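The Box on the Bed

The rules of the Horkik Cup fitted on one side of paper, and Radoslava Polák had found three things wrong with them before she reached the bottom.

"It says everyday objects," she said. "It doesn't say whose everyday."

"Snacks," said Barnabás. "Everyone has snacks."

"Everyone has snacks on a bed?"

He did have snacks on a bed. The club met in a computer room that closed at six, and the packing round wanted soft surfaces, so they had come back to the room with the slatted bed and the drawings taped above it. He had smoothed the cover out twice. It was a slippery thing with great curling scrolls all over it, and it didn't stay smooth.

The idea, as Barnabás told it, was simple. You worked the gripper by hand, picking things up and putting them down, and the program learned from that. Later a real arm would do the same with no hand on it. He'd said this to the school board in November with slides, and they had given the club 50 pounds and a cupboard.

"How many goes does it need?" asked Radoslava.

"Tukutik used 1,828 last year."

"And did Tukutik win?"

"They came second."

"Out of?"

He pretended to look for a cable. There had been 2 teams in the packing round. Väisänen, who ran the thing and also judged it, had called it a strong field.

Radoslava took the clipboard. She had joined for the clipboard, more or less, having been told in her first week that the club had never written anything down. Barnabás called a go good when he liked it. She called it good when the thing ended up where the sheet said it should, and by that reckoning they'd had a poor afternoon.

"That one was in," he said.

"It was leaning."

"Leaning in."

"The sheet says in."

He sat back on his heels. From the corridor came somebody's music, then a door, then less of it. He thought about the Pikwood team, who were said to have a proper table and lights on stands, and whose teacher drove them to things.

"You don't think it'll work," he said.

"I think it'll learn to pick up a snack bar on this bedspread. Then we'll get to the hall, they'll give it a tin of beans on a desk, and it'll look for the bedspread."

"It doesn't look for anything."

"Well, then." She wrote the time at the top of a new page, ten past four, and drew a line under it. "What does it do when something slips?"

"Tries again."

"Did you show it that?"

He hadn't. Whenever something slipped he had stopped, sworn and thrown the go away. He looked at the mandarins for a while.

"We could keep those ones," he said. "The bad ones."

"I've kept them. They're all on the sheet." She turned back a page and showed him. "I can't see why you'd believe a machine that had only watched you on your good days."

Twelve more, they agreed, and nothing thrown away. He picked up the gripper. She said she still didn't think it would work, and he said she could write that down too, and she did.

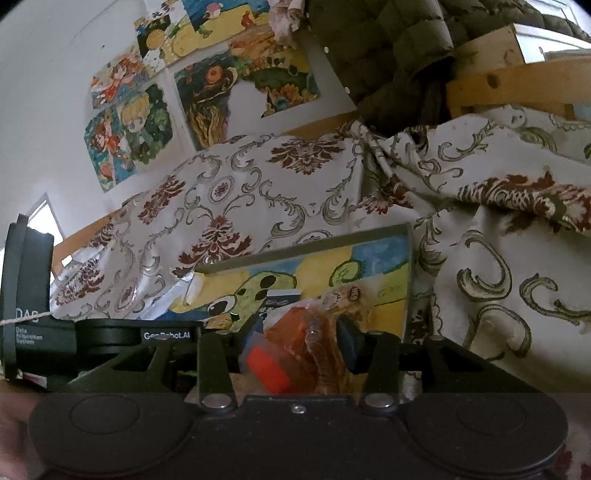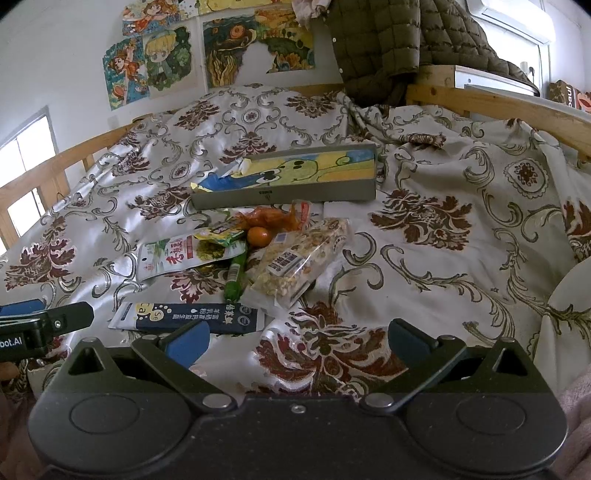
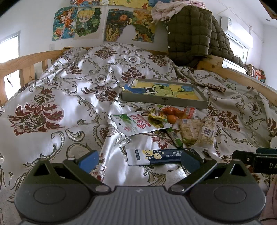

Short Stories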